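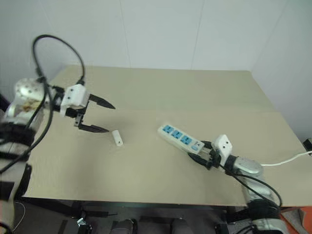

Do free book schemes for under-fives get more children reading, or do they just get more books into houses?

Mostly the second, from what I've seen, and the schemes that manage the first tend to be small and dull to describe. A book handed over with a bit of time spent on it gets opened. A book in a bag with four leaflets and a toothbrush often doesn't. If you're deciding whether to give money, ask what happens after the handover and see how long it takes them to reply.

Asked by Signe Kvam

More detail, as the box above only allows one line. Our women's club in Metholm has been asked to put 200 pounds a year into something called the Fomodden Book Bag, which gives a picture book to every child at the toddler clinic. Their sheet says 1,847 books "placed in young hands" so far. I like books and I like children but I've sat through a lot of these talks. The sheet has no mention of whether anyone read them. When I asked, the speaker said the feedback was "overwhelmingly positive" and moved on to the raffle. Am I being mean? We vote in April and I'd like to have something better to say than "I don't believe you".

3 answers

Rosemarie Hellwig
You're not being mean. "Placed" is a word I would circle in red. I helped with a scheme of this sort in Livotum for a good few years and our big number was simply what we had ordered from the supplier. Some of those books were in a cupboard when I left. Some went to families who already had shelves full, as those were the mothers who turned up to everything.

Things I'd want in writing before the vote:

How many different children, as opposed to how many books. One child can get six.

Who picks the titles. Ours came as a job lot and a fair few were for eight-year-olds. You can't read a chapter book to a baby who wants to eat it.

Whether they ring or visit any family afterwards. We tried it once and got hold of 347 households. Plenty of them were pleased. A good many couldn't remember which book it was, and I don't blame them, I can't remember what I was given at a clinic either.

What the money buys. Books from a remainder seller are cheap. Printed bags with a logo on are not.

What did work, as far as I could tell, was a woman at the clinic who sat on the floor and read the thing to the child while the parent waited. Cost nothing. It never went on the sheet because there was no way to make a big number out of it.

Samuele Lombardi
Bit harsh above. Books are good, kids like them, and this is 200 quid split across a whole club. My daughter had one of those bag books and we read it until the cover came off. Just give them the money. If you want figures for everything you'll never do anything.

Reply from Signe Kvam: Glad about your daughter. It's still one daughter though. The club turned down the swimming lessons last year so it isn't spare money.

Ilse Vogler
I'd go halfway. Offer one year only, and tie it to something you can check. We did this with the Stüber reading corner: the club paid for the books, and in return two of our members could drop in at story time whenever they fancied, no notice. They went 3 times. Twice it was busy and once the door was locked and the session had been moved without telling anybody, including the parents. We kept paying, but we got the times printed on the door, and I think that did more than the books.

I'm not convinced by surveys either, by the way. Ask any parent if they read to their child and they'll say every night. I said every night. It was most nights at best, and some of those were the back of a cereal packet.

On the vote, Lizelle Mthembu from our club always asks speakers what they stopped doing because it didn't work. If they can't think of a single thing, I vote against. You could put that to the Fomodden people before April, by email, so there's no raffle to move on to.

Reply from Rosemarie Hellwig: Agree with one year only. Get the titles list as well.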